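Ticket 3331 - Shelf-facing task: rule wording for "square block" and end of episode
Project: Trisside
Queue: Wuder collection standards
Status: closed, rule sheet changed
Opened: 27 January 2026
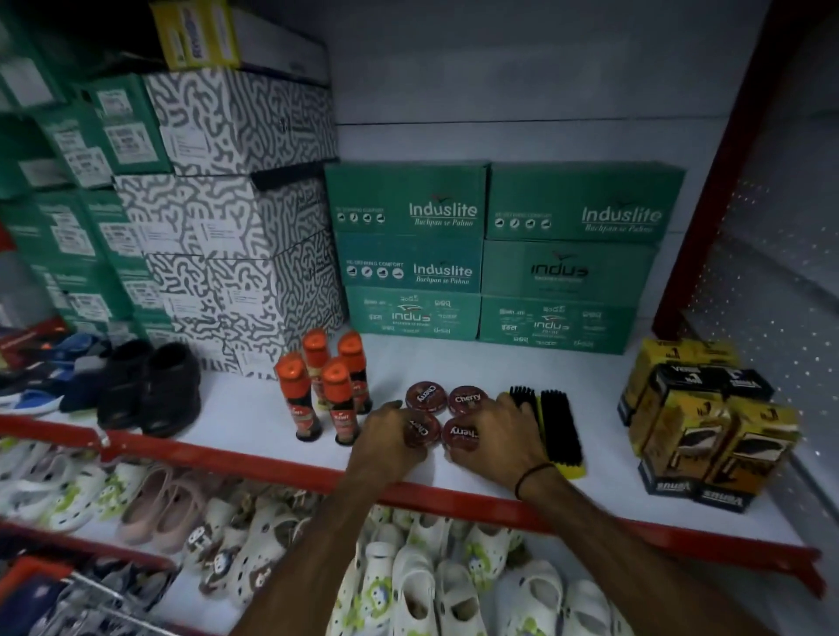
Te Moana desk replied that the rule sheet had two different end points for the same task, and that reviewers were rejecting work that followed one of them. Section 4 said an episode ends when the last item is in place. Section 7 said it ends when both hands have left the shelf. Please pick one before any more shoe-care shelves are sent over.

Problem as reported
Episodes of the shelf-facing task are coming back from review with the code "end state unclear." The operator squares up a block of small items, keeps a hand on them for a moment and then stops recording. Under section 4 that is fine. Under section 7 it is a fail. The same operator can get a pass and a fail on the same day depending on who reviews.

Affected
Shelf-facing, small items, two hands. Round tins are the worst case. Boxes and bottles are affected less often. Floor-level racks are not affected.

Step 1
Checked that both sites had the same copy of the sheet. They did. Melent had an older printout on the wall from May, but the wording in sections 4 and 7 is the same in it.

Step 2
Pulled 21 rejected episodes and read the review notes. Most of the notes quote section 7. A few quote no section at all and only say "hands still in contact." Added a reminder to the reviewer guide that a rejection needs a section number.

Step 3
Looked at the contact question with the tins. In the still on this ticket the four Cherry tins are in a tight square, with fingertips of the left hand on one front tin and the right hand pressing down on the other. With contact like that a reviewer can't tell if the block would stay put when let go. A policy trained on clips that stop there has no example of release. That was the argument for section 7, and it holds up.

Step 4
Tried a draft rule: hands clear of the items, then hold for 2000 ms before stopping. Melent asked if "clear" means out of view. It doesn't. Clear means no contact with any product on that shelf. The hands may stay in view.

Step 5
Second question from Melent - what about neighbors? The tins in the still have Kiwi bottles on one side and brushes lying flat on the other. If a sleeve or wrist knocks a neighbor over, the episode is a fail even when the block itself is good. If a neighbor only shifts and stays standing, mark it as "minor disturbance" and keep it. Don't go back and fix the neighbor in the same episode.

Step 6
Wristbands, bracelets and threads came up again. No change. They are allowed if they don't hang down far enough to touch product. Watches with a lit face still come off.

Resolution
Section 4 now points to section 7 and has no end point of its own. Section 7 reads:

"The episode ends when the block is complete, both hands have released all product, and 2000 ms have passed with no contact. A block is square when each item touches the next one beside it and the next one behind it. Lids do not need to face the same way unless the task card says so."

Rejected episodes from before the change are not being re-reviewed, except where the only note was "hands still in contact" with no section given. Those go back in the queue under ticket 1933.

Left open
Stacked tins. The sheet says nothing on them and Te Moana wants a separate card. Use the single-layer rule until that card is out - send questions to the Wuder queue and not to this ticket.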